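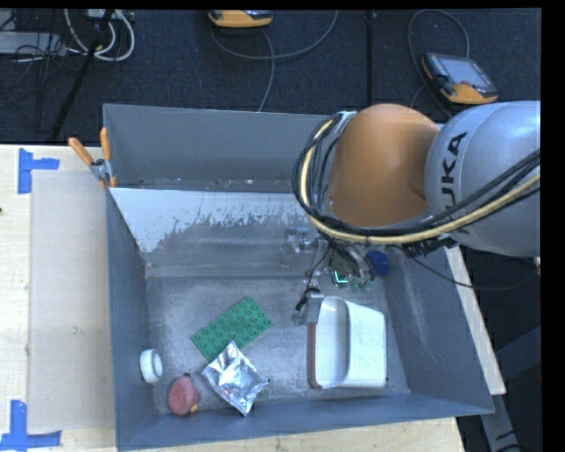
Zaragoza, mayo

Cajas de metal o de plástico para guardar cosas en el trastero?

Hola a todos! Me he mudado hace poco y tengo un trastero pequeñito con bastante humedad. Quiero meter herramientas, ropa de invierno y un montón de papeles que no me atrevo a tirar. Dudo entre los cajones metálicos Guketti (me piden 250 euros por el lote) y las cajas de plástico con tapa de toda la vida. Alguien ha probado las dos cosas? Gracias!!

tresbotones
Yo tuve metal durante años y para herramientas no lo cambio - aguanta golpes y peso sin quejarse. Eso sí, ponlo sobre unos listones, que directo al suelo se oxida por abajo. La ropa y los papeles, en plástico con cierre de goma y una bolsita antihumedad dentro, que hay que cambiar de vez en cuando (yo siempre me olvido). Mide antes la puerta del trastero, que a mí me tocó devolver dos cajones por 12 milímetros!

marisma_16
plástico y punto, pesa menos

lacuestadelrio
Antes de comprar nada mira la humedad con un medidor baratito. En mi caso el problema era una rejilla tapada, la limpié y noté mucho cambio. Luego compré cajas Fellis, las medianas, y voy contenta, aunque las tapas cierran regular si las llenas hasta arriba. Los papeles importantes me los subí a casa y los tengo en el armario del pasillo.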